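Buckwheat crackers, second batch. Soaked 2 cups of hulled groats for 60 minutes, drained, and rinsed until the water stopped feeling slick. The first batch had too much water left in it and cracked across the middle of every tray. 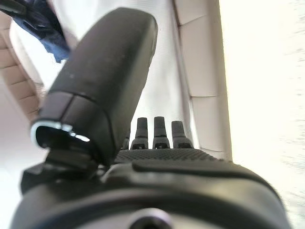
Batter thickness decides the drying time. I spread it to 3 mm with an offset spatula and score before it goes in, as Lotte Mertens suggested. Matte black surfaces show every pale speck of dust, and the black trays I use are no different, so wipe them first or the flour residue ends up on the underside. Flip after 4 hours and peel off the sheet.

Salt goes in the batter. Sprinkled on top, it falls off when the crackers are broken apart.

Recent posts
Onion bread without the onion
Sprouting lentils in a jar
Yolanda Quintanilla's seed mix
Cleaning dehydrator sheets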